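### 3.2 What people wanted from a memorial

I'd gone into this part of the study expecting people to talk about likeness. When a town puts up a statue of someone it loved, surely the first question is whether the face is right? So I was quite surprised by the Hinden letters. We had 578 of them, all sent in after the council asked residents how they'd like to remember the late Duchess of Flevine, and hardly any of the writers cared much about her nose or her hair. They wanted to know where she'd stand, which way she'd be looking, and whether you could sit down next to her.

Li-hua Poon and I read every letter twice, once each on our own and once together with a pot of tea (this took most of August). We sorted them by what the writer asked for first. Seating came up first in 300 letters. Another 60 asked for no statue at all and suggested a garden, a bursary or a yearly concert – the concert people were very keen and often enclosed a programme. 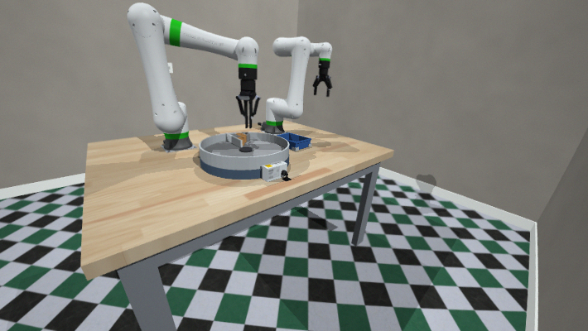
*Figure 4. Two white robot arms on a long wooden worktable (computer rendering).*

The letters about position were my favourites. One woman wanted the Duchess facing the bus station "so she can see us all coming home", and a retired postman sent a hand-drawn map with three possible spots, all within sight of his own front window! I don't think we should laugh at that. A royal memorial is a public thing, but people plan it around their own walk to the shops, and the older studies we looked at in section 2 tend to miss this by only asking about style and cost.

Drulorham makes a useful comparison. The family there paid for the statue privately and announced it on 25/10/2018, with the sculptor already chosen and the site already fenced. Khổng, the sculptor, was well liked and the finished piece is lovely, so you might expect a happy town.
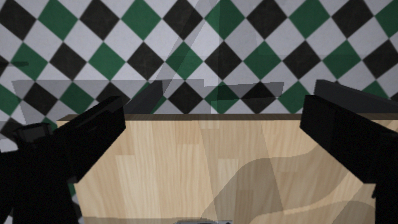
What we found in the Drulorham visitors' book was a bit more mixed. We stopped reading at 1000 entries, and the praise was nearly all for the work itself, while the grumbles were nearly all about the site (too windy, too far from the car park, no bench). Several people said they'd have liked to be asked. I can't say from a visitors' book how strongly they felt it – people are polite when there's a queue behind them – so I'd treat this as a hint and no more. The interviews in the next section go into it properly.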